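Intro to Facilities and Workplace Operations
Week 6 notes - Shared storage, keys and access
(I. Tveit's section. Rough notes, slides to follow when I get to them)

Reading for this week: chapter 4, plus the Tarndale packet. Skip the appendix. If you have the older printing the page numbers are off, go by the headings.

Leftover from last week
- Sign-out sheets. Several of you asked if a sheet counts as a "control." Yes, a weak one. It tells you who said they took a thing.
- Master key vs. grand master. Get this straight before the quiz. Master opens one group of locks, grand master opens all the groups under it. Draw the tree out by hand, it sticks better.

1. What we mean by access

Three questions to ask of any shared space. Who can get in? Who decides? How do you take it back? Most places have a good answer to the first, a so-so answer to the second and nothing on the third. Giving out a key takes a minute. Getting it back after someone moves to another building can take months, and in the Hedlund case they never did get them all.

Terms (know these):
Assigned storage - one person, one space, long term
Day use - empty it when you leave, anything left gets pulled
Pooled - a team shares, one person signs for it
Dead storage - assigned on paper, not in use. The expensive one

Most buildings run a mix and don't write down which is which. Then somebody clears out a "day use" unit that was really assigned and you get an angry email, usually with your boss copied in.

2. The Hedlund case

Background, short version. Hedlund ran a distribution site with 550 units for staff storage. Over the years they had issued 1,869 keys against those units. Do the division. More than three keys per unit, and the record book had names for well under half. Arben Jurić came in to do the audit and wrote the report that is in your packet. Read his section on duplicates twice, its the best part.

What he found
- Keys copied at the hardware store down the street. No record at all
- Units reassigned with the old key still out there
- 59 units listed as "broken" that worked fine. People had just moved into them
- Two different numbering schemes, old and new, both still painted on the wall

What he recommended: stop reissuing keys on the old locks. Walk the whole floor once, write down what is there, not what the book says. Post notice in plain language and leave it up long enough that people on vacation see it. Only then rekey.

Note the order!! Students always want to rekey first. You rekey first, you lock people out of their own stuff and spend a week with bolt cutters.

3. Costs

Replacing a lock is cheap. The labor around it isn't. Somebody has to schedule it, somebody stands there, somebody updates the book, somebody answers the phone. When you do the worksheet put labor on its own line. Last term half the class buried it in "misc" and then could not explain the total.

Gostorance sells a software package for tracking all this, Ruralus has a cheaper one that is more or less a spreadsheet with a login. We'll look at both in November. Neither one helps if nobody walks the floor. Bad data in, bad data out, only now it has a dashboard.

4. Lock types, quick pass

Built-in key lock - comes with the door. Easy to keep under one master. Costs more when a key goes missing as you may have to swap the cylinder.
Padlock, owner supplied - costs the building zero. You also have no key. Need a written policy on when you can cut it.
Padlock, building supplied - middle ground. You hold the spare. People do swap in thier own though, so check.
Combination - no keys to chase. Codes get shared, codes get forgotten. Change between users.
Electronic - nice logs. Batteries. Budget for batteries.

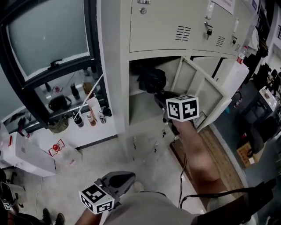 Mixed hardware is the normal condition in any building more than a few years old, and your policy has to cover it. You inherit whatever the last three managers bought. On one row of upper doors you can get a round silver lock on one and small black padlocks on others, and a master key plan that assumes one kind of lock is wrong before you print it. So - record lock type per door, not per cabinet. Column for type, column for who holds the key, column for date last checked. If you can't tell who supplied a padlock write "unknown" and move on, don't guess.

5. Notices

Short. Date you will act, what you will do, who to call. Those are the parts people read. Put the phone number of an actual person. Tape is fine for a week or so, after that use a holder. And take it down when it's over - old notices teach people to ignore new ones.

Cut policy, minimum contents:
- how many days notice
- two staff present at the cut
- contents bagged, tagged, listed
- where it goes and how long you keep it
- who signs

For next time
Worksheet 6, both sides. Use the Tarndale floor plan, ignore the loading dock. Write me a half page: would you keep assigned storage at Tarndale or go to day use, and what does the switch cost? Pick one. "It depends" gets sent back.

Office hours moved to 3:30, same room. Bring the packet.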